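Ticket 139: arm stops short when reaching over the black box
Opened by: Leonie Petersen
Assigned to: Rainer Görtz
Status: waiting on parts

Hi Rainer, me again! The kitchen cell is back to its old trick. The arm goes out toward the box, slows down, then throws a following error on the wrist and just sits there. I cleared it and it came back after 2 cycles. Nothing in the Tellbridge log except the usual joint warning.

I had a good look at how the cables run from the gripper back over the arm, and I really think that's our problem (again).
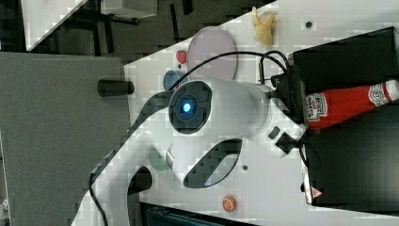 Arm out at the box, ketchup bottle by the gripper. Note the cable loops.

So I pulled some slack back toward the base, put on two new ties and ran it again at half speed. Much happier! Then I went back to full speed and tried the mitt task over the toaster oven, seeing as that one swings the wrist the most. 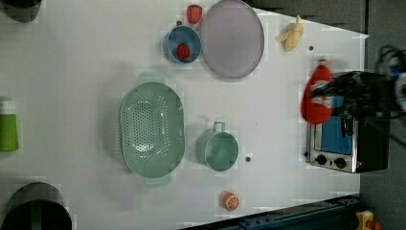
No error on that run, but I could still hear the cable ticking against the wrist on the way back, and I don't love that. Last cable swap was in January and the counter says 4,000 cycles now. I've ordered a new one from Thiele. Can you check the clamp torque before it goes on? Leaving the cell at half speed until then.

Leonie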